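Stisedden
a thread about a crime novel, posted mostly from the bath

1/
Finished the new Hafþórsson last night. It's called Stumus, which is the name of the village, the river, the ferry and, by chapter four, the main suspect's dog. I had to keep going back to check who had drowned.

2/
The set-up: a retired locksmith gets a letter asking him to open a safe for a man he helped send to prison. The fee is handsome. He is skint. He says he'll think it over and is on the Monday ferry by the end of the paragraph.

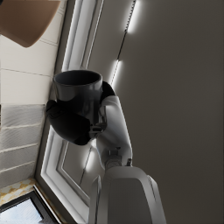
3/
The safe. It stays shut for 200 pages. I have read shorter books than the wait for that safe. In the meantime we get a wedding, a stolen tractor and a very long quarrel about herring, and I'm sorry to say the herring is the best thing in it.

4/
The locksmith himself is good company. He lies to everyone, badly, and is hurt when they notice. His ex-wife runs the guest house and charges him the summer rate in a snowstorm. I'd read a whole series about her and her laminated notices.

5/
The gangsters are less of a treat. There are 7 of them and they share one personality. Two are called Big something. When one got shoved off the jetty I felt nothing, then found out a chapter later that I'd been feeling nothing about the wrong one.
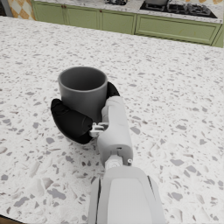
The jetty bit is well done, mind. Short sentences, bad weather, a torch that keeps going out. He can write a chase when he stops telling us what everybody had for lunch.

6/
No spoilers, but the ending has 3 twists. I guessed the first, enjoyed the second, and the third needed a phone call between two people who I'm fairly sure were both dead. If anyone at Drolier, who published it, would like to explain, my replies are open.

7/
Would I recommend it? To my mother, yes. She skips the middle of everything and would have a lovely time.

8/
Someone's asked if you need to read the earlier one first. I didn't know there was an earlier one. That may clear up the phone call. Off to the library, back in May.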